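Subject: Re: [handling] Zanley open day, cloth bagging demo

> Did anyone get to the Vostley site in May? I'd like to
> know which hand was on the cloths and whether the bag
> was laid out beforehand.

I went. The bag lay flat on the table to the left, the folded cloths to the right by the edge. Right hand to the stack, left held open and low. They quoted 117 trials, with nearly 60 clean — no logs shown. I have asked for them.

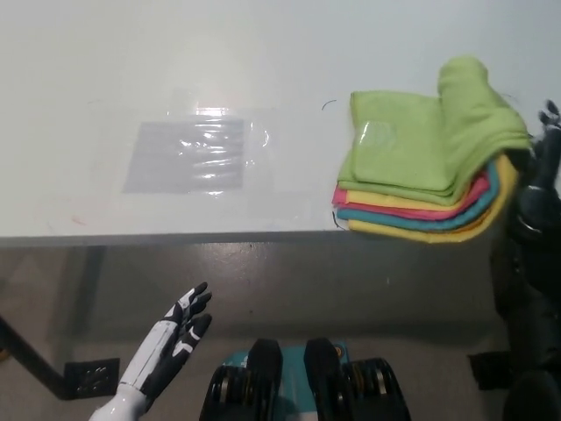
Cloth stack and clear bag, right hand at the green cloth.

Slides to follow.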